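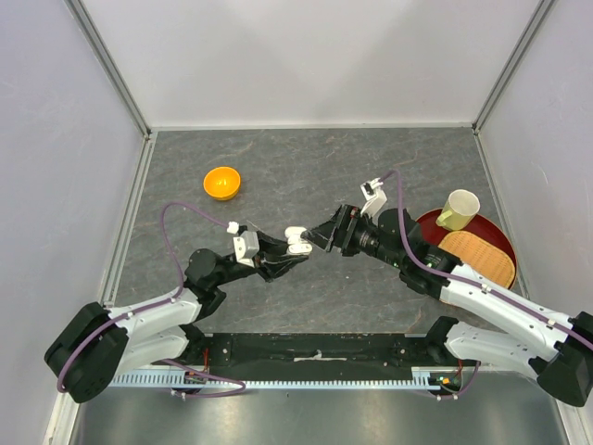
Kirkora opened its manipulation lab to outside visitors in May 2019, and the queue for the two-arm cell was long enough that the sessions were cut to 17 minutes each. I spoke with the engineer who leads the work on that cell between two of those sessions and again by phone afterward. She asked to be identified by her job only.

The cell is built from a pair of arms on one shared beam, with walls on both sides and at the back. Kirkora calls it Wusmont. The task set for the visit was handling earbuds and their cases, which she described as "small, white, shiny and round, so four kinds of trouble in one part."

"People come in expecting a big payload or a lot of speed," she said. "We don't have either. What we wanted to show is two grippers working on one object that weighs almost nothing, with the contact points a few millimeters apart."

I asked why the job needs two arms. A fixture could hold the case and a single arm could do the rest, and she agreed that on a production line that would be the cheaper answer. "If you know the case and it never changes, build the fixture. Our partner at Pollock has three case shapes in the bin at any time and they come in at any angle. The second arm is the fixture. It is a slow fixture and an expensive one, but we don't have to machine it again in July."

The controller is an in-house package named Kustau. It plans for both arms together and treats the distance between the fingertips as a limit in its own right. Earlier versions planned each arm alone and checked for collisions afterward. She said the old method rejected most of the plans it produced once the grippers were close to each other, and that the planner then spent its time on the retries.

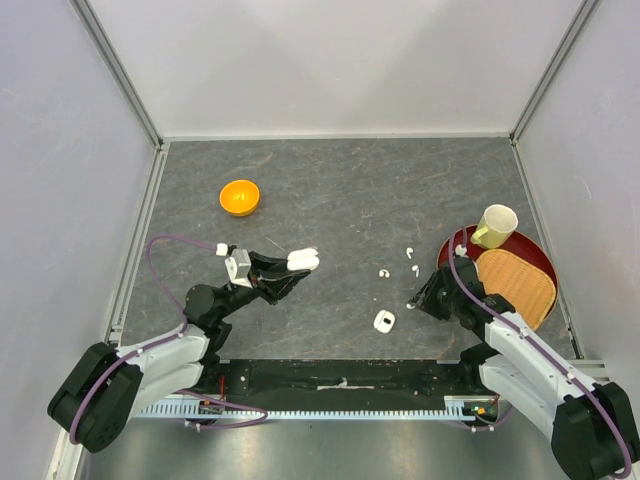

Vision and reach

Each arm carries a camera at the wrist. Visitors asked about this more than anything else, she told me, and usually about glare. "White plastic under room light gives you a blown-out patch right where you want an edge. We tried polarizers. They helped on the case and did very little on the buds." The present setup lowers the exposure and lets the tabletop go dark, and the software fits an outline to what is left.

The tray, the mug, the bowl and the woven basket are part of the test as well. They take up table area and restrict the approach angles, the right arm's in particular. "An empty table is a different problem," she said. "We have numbers for an empty table and I don't quote them."

She was willing to quote others. The lab had logged 514 attempts on the cell before the visit, across all object types. Of the last 61, 10 ended with the operator pressing stop. She wouldn't give a success rate for the remainder - the team was still arguing over whether a regrasp should count as a fault.

On finger wear she was more direct. The pads are changed on inspection, with no fixed interval, and the outer faces of the fingers are left as they are. "Scratches on the housing cost us nothing. A pad that has lost its shape costs us a morning, and it looks like a software bug the whole time."
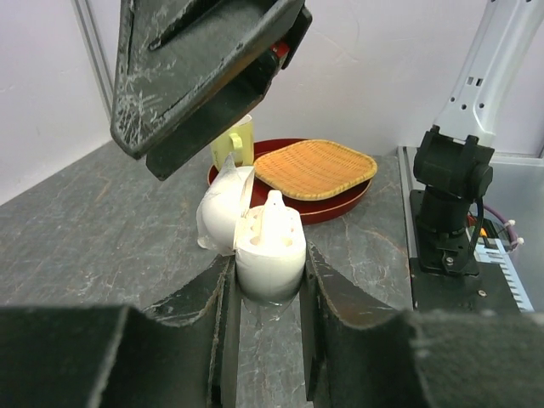 Wusmont cell, wrist camera view with the red tray and woven basket behind the grasp.

The wrist view was up on a monitor during the sessions, and I asked how much of it the planner uses. Less than visitors assume, she said. The fingers fill the lower part of the picture, and at close range the object is partly hidden by the hand that holds it. The other arm's camera often has the better angle, so Kustau can switch its estimate from one wrist to the other during a grasp. The handover between estimates still produces a small jump in position, which is filtered.

The next change is to the cable routing. Both cables are clipped along the links with slack at the elbow, and she considers the loop at the wrist too tall. "It's fine until the arms cross. Then it's in somebody's picture."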